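Irkent opens bookings for Comero, a tableware and play food set for children's kitchens

LEITNER HOUSE, March – The homeware company Irkent announces today that nurseries, preschools and family centers can book its new collection Comero. The collection brings together bowls, plates, cups and play food in one box, so that a group of children can set a table, serve a meal and put everything away again.

Comero was developed during one year in the Irkent workshop at Leitner House. The first production is 1000 boxes. Until now, 589 of them are reserved by customers who asked for early delivery.

"Many play kitchens have very nice furniture, but the things inside come from everywhere and do not fit together," says Aurelia Schwaiger, head of product at Irkent. "A bowl is too small for the fruit, or the cup falls from the shelf. We wanted to begin with the table, and with what a child really puts on it."

What is in the box

Each box has 48 pieces. They are divided into tableware, fruit and vegetables, and bottles and small containers. The colors are chosen so that children can find a piece quickly and say its name. The staff can also use them for sorting games, for example all red things on one plate, or one fruit in every bowl.

A printed card shows a simple order for tidying. First the food goes back, then the bowls, then the plates and cups. The card has drawings and very few words, and it can be hung at the height of a child.

Tables for trying out

Before the collection was ready, Irkent invited teachers to work with the pieces on a plain white table and to tell the team what was missing. The flat oval plate was one of their wishes, and also a bowl in a quiet green color next to the blue one. The teachers asked as well for food that can be recognized when only a part of it is visible, like a slice of orange.

"We changed the list of pieces four times," says Ms. Schwaiger. "The banana was in it from the first day and it stayed. For some other pieces we had long discussions."

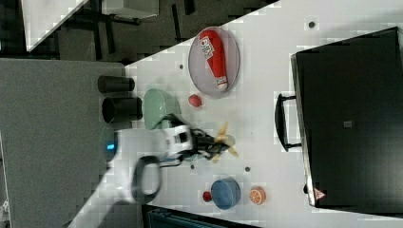 Price, delivery and replacement parts

The price of Comero will be sent together with the booking form. Institutions that order more than one box receive a reduction of 30 percent on the second box. Delivery starts in March, in the order of the bookings.

Single pieces can be ordered again through the partner shop Korkano. A lost cup or bowl does not mean that a full box must be bought.

About Irkent

Irkent makes tableware and small household goods for homes, schools and shared kitchens. The company designs and packs its products at Leitner House.

Press contact

Aurelia Schwaiger
Irkent, Leitner House
Available for calls from 9 a.m. to 3 p.m.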